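Tistine Gripper Practice Kit
Wrist-view simulation for tabletop picking
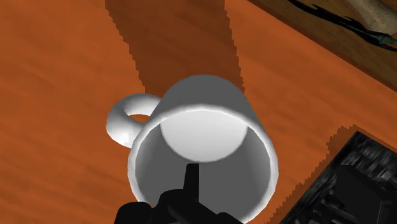 Gresau, May

Mugs are a great first test for a gripper, and the Tistine kit starts you right there — white mug on a wooden tabletop, one black finger reaching in past the rim. You work from the wrist view, so you learn to judge depth from shading alone. It's harder than it sounds, and a lot of fun!

The kit comes with 57 tabletop tasks and 19 objects, and you can move the light in any of them. Shadows have stair-stepped edges at the default setting, which keeps things quick on an older laptop. Heike Strobel built the mug set and is already working on bowls.

Includes two user seats and an 80-page guide by Aaliyah Landry. Classroom orders go through Cormier.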